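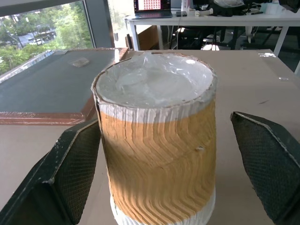
About Andulora

Search this site Enter keywords Go

Andulora is a language school for adults. We teach English, German, French and Indonesian in small evening and daytime classes. Frauke Kröger and Anjani Wibisono started the school after teaching together at a community college, where most of their classes had 30 people in them. Ours stop at 8.

We have 200 students enrolled in a typical term. Many of them work full time, so the evening classes start at 6:15 and run for 80 minutes. Daytime classes are the same length and cover the same material. If you miss a class, you can sit in on another one at your level that week - just call the office first.

New students take a short placement interview before they sign up. There is no written test. One of our teachers talks with you for a few minutes and suggests a level. You can change levels during the first two weeks at no charge. 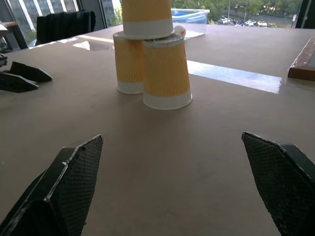
Our teachers

Frauke Kröger teaches German and runs the teacher training days. Anjani Wibisono and Tirta Pasaribu teach Indonesian at all levels. Killian Aubert teaches French and the Saturday-style long workshops we hold in May, when regular classes take a break. Gilang Entili leads the English program and also handles placement interviews.

All of our teachers have taught adults for at least four years. They write their own course packets, and the cost of the packet is included in your tuition.

Where we are

The school is on an upper floor, up from the street and the crosswalk. The elevator is to the left as you come in.

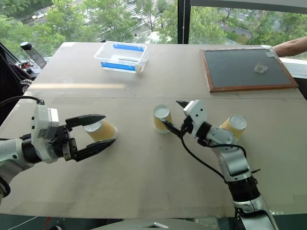 The office is open from 9:30 until the last evening class ends. Our lending library has 1,535 books and recordings, mostly easy readers and short novels. Current students can borrow three at a time and keep them until the end of the term. Former students are welcome to use it too - ask at the desk for a card.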